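Favetti grid pad and Ploris red ink: review

The pad has 200 sheets and cost me 827 pence. The lines are thin and grey, and a small item set on one of the squares is easy to place by eye.

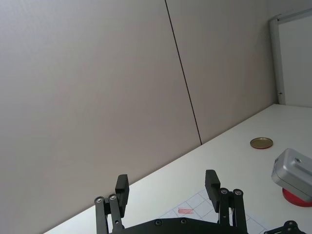

Ruddock, April

I keep the pad on a white table, where the grey lines still show up well enough. A sheet lies flat without any tape. Red marks stand out clearly against the grid, even where strokes overlap.

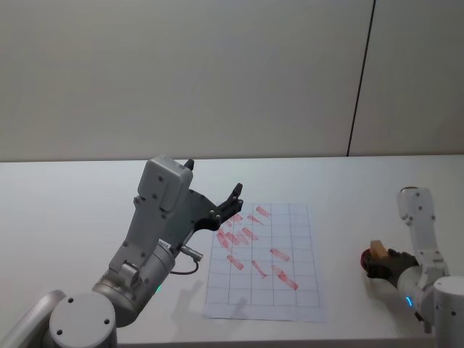 Price and verdict

The Lisis pad is cheaper per sheet, but you have to buy 600. I'd get the Favetti again. The ink is fine, though the bottle is small for the money.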